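Home Guides Floors Walls Tools Contact

How to lay out plank flooring before you fix it

Tuesday, December 21, 2021
By the Bimesside workshop desk

Most faults in a plank floor are set before the first board goes down. The method below applies to click-fit boards such as Trilska or Entili, 185 mm wide, on a level, dry subfloor.

Measure the room at both ends and in the middle. Use the smallest figure. In our worked case the width is 2503 mm. Divide by the board width: 13 full boards, with 98 mm left over. Allow for the expansion gap at each side, as given on the pack, and take it off before you work out the last row. If the last row comes out narrower than 67 mm, trim the first row to share the loss. 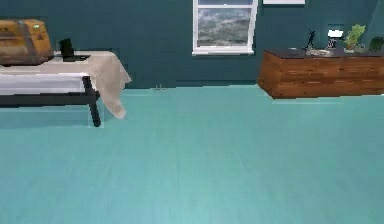

Board direction is the next decision. The usual rule is to run the lengths towards the main source of light, as joints that lie across it cast small shadows and show more. In a room with its window in the far wall, the plank lines should run away from you towards that wall – even faint lines in a pale finish are easier on the eye this way. Where there are windows on two walls, follow the longer wall.

Snap a chalk line parallel to the starting wall and dry-lay 2 rows. Stagger the end joints by at least a third of a board. Check the rows against the line, not the wall, and scribe the first row if the wall bows.

Number the boards on the back in pencil, lift them and stack them in order.

Related guides
Fitting Naltosico underlay
Undercutting door frames
Checking a subfloor for level
Planning jobs: November round-up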